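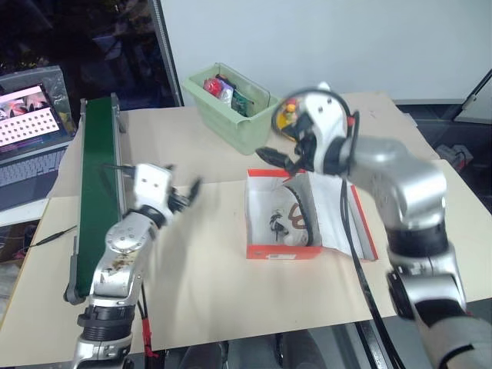 Two arms, one shoebox, one very long afternoon of planner tuning

So I finally moved our motion planner over to Horkex and wow, the left and right arms plan together now! Before, each one got its own path and I just hoped.

Biggest headache was the gripper pose for the shoebox rim. Sivovo (our perception node) kept merging the lid and the wall into one surface – fun times.

Fix was kinda dumb: I bumped the point cloud to 4,000 points per object and split it by normals. Planning takes about 2 seconds longer. I'll take it.

Tissue paper is still evil btw. The depth goes all mushy wherever it covers the sneaker, so the grasp scores there are junk. Open to ideas!!

Next up is collision padding for the cables, then 3 config files to clean up before I push the branch.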